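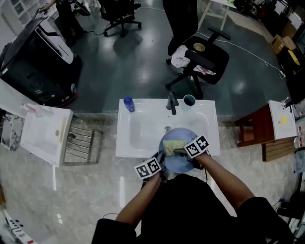
Can a machine wash my dishes yet?

October 26, 2023

My mother asks me this question every time I call her. She knows I write about robots, and for her there is only one robot that matters, the one that takes the plates after dinner. I always answer "soon", and in April she told me that I have been saying soon for too long. So I decided to write down what I really think.

First, the dishwasher. Many readers will say that we have this machine already. It is true, and I love mine. But the dishwasher does only the middle of the job. Before it, somebody scrapes the plate and puts it in the rack, and after it somebody puts everything back in the cupboard. The pan with the burned rice does not go in at all.

Washing one plate by hand needs two hands that do different work. One hand holds the plate at an angle and the other one pushes a sponge on it. If you push too hard, the plate turns away. If you push too little, the egg stays. We feel this in the fingers and we never think about it. A gripper with two hard fingers feels very little, and a plate with soap on it is a bad object to learn with.

The method which I find the most promising is that people do the chore themselves, with a gripper in each hand, and the machine learns from the recordings. I spoke about it with my friend Régis Charpentier, who worked two years on a packing line at Trullard. He was not impressed. In his shop the arms lift the same box all day and they do it very well, but when a new box arrives with a different tape, a person must come. "And you want it to wash a salad bowl," he said to me.

He has a point. A small company called Uvow published a result with 700 recorded washes of plates, and their arm cleaned 152 plates in a row before it dropped one. I was happy to read this. Then I saw that all the plates were the same model, in the same sink. Valentin Fleury, who reads this blog and often corrects me, wrote me that it is still much better than last year, and he is also right.

For folding towels I am more optimistic. A towel does not break, and if the fold is ugly you can do it again. Wiping a table is also nearly there, I think. For glasses, knives and the pan with the rice, I would wait.

So, Mom, the answer is still soon, but now I say it for plates only, if you buy all of them in the same size. Next time I will write about the vacuum robot, and why mine is always under the bed.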